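Wire dish rack leaving rust spots on everything - save it or toss it?

Kitchen & Cleaning > Dishes
Posted Aug 5, 2026 by ultutano_kitchen

Hi all! We moved into a place with no dishwasher and I've fallen in love with washing up by hand (radio on, window open, best part of my evening). The trouble is the rack. It's coated wire, and the coating has started to split at the feet and in the corners. Now I get little orange marks on the counter and once on the rim of a white bowl. Can I fix the coating or is it done for? And if I end up buying another, what should I look for? There are two of us, mostly plates and bowls, hardly any pans.

Juwita Purba
9 helpful votes

Oh, I love this topic! I've washed by hand for years and you can absolutely get more life out of a rack like that if the damage is only at the feet.

Scrub the orange bits with a paste of baking soda and water and an old toothbrush, rinse, then dry it completely. I mean completely - leave it overnight somewhere warm. Then look closely at the splits. If the coating is just nicked, you can dab on the repair paint they sell for dishwasher racks (check the label to see that it's fine for dishes) and slip new rubber caps over the feet. Give the paint the full drying time on the package, even if it feels ready sooner.

If it's flaking where the plates sit, I'd let it go. You'll be patching a new spot every month, and flakes on your clean bowls are no fun at all.

For a new one, I'm a huge fan of a plain rectangular wire basket with a row of wavy dividers across one end and flat wires across the other. Plates stand up at the back, bowls and mugs go upside down in front, and it all gets plenty of air. 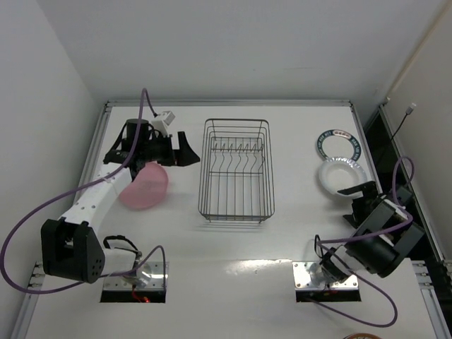
Looking after a new one

Lift it off the tray every night and tip the water out. Once a week, wash the rack itself in hot soapy water, then wipe along the bottom wires with a dry towel. Mine is going strong after 4 years!

potalik22
1 helpful vote

just get stainless. the coated ones all go the same way

Teoh
3 helpful votes

Stainless is great but check the grade if you can, the cheap stuff will spot too. Also measure your biggest dinner plate before you buy. I didn't, and ours leaned out over the sink until I swapped the rack for a deeper one. For the marks already on your counter, try lemon juice on a cloth, unless it's marble or other natural stone, which the acid can etch.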